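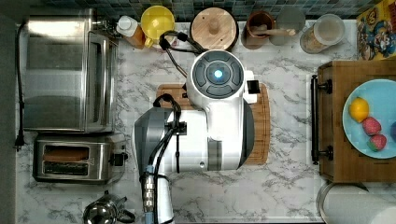
Why do we test the bread task from more than one view? A single view hides part of the toaster when the arm bends over it, and the policy then guesses the position of the slots.

### 4.2 Effect of the second view

We collected 265 demonstrations of the task, all by two operators (Saber and Mansour). The policy, which we call Tomileo, was trained once with the overhead view only and once with both views. The training labour was the same in the two cases, with a batch size of 16 and 900 steps of warm-up. Objects on the counter were moved between the episodes, but the colour of the light was kept.

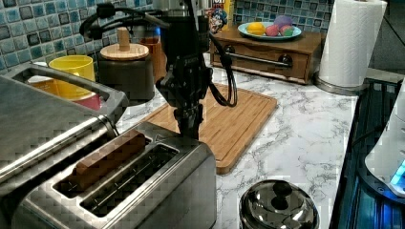

**Figure 3.** Gripper above the two-slot toaster, with one slice in the left slot.

As Figure 3 shows, the fingers must come close to the metal edge, so a small error in depth is already a failure. With the overhead view only, most failures were of this type. With both views they became rare, and the remaining ones happened mainly when the slice stood low in the slot. We also tried the method of Ouazzani and Sqalli on the same data, and its behaviour was similar to our first case. Training for 1000 more steps did not change this.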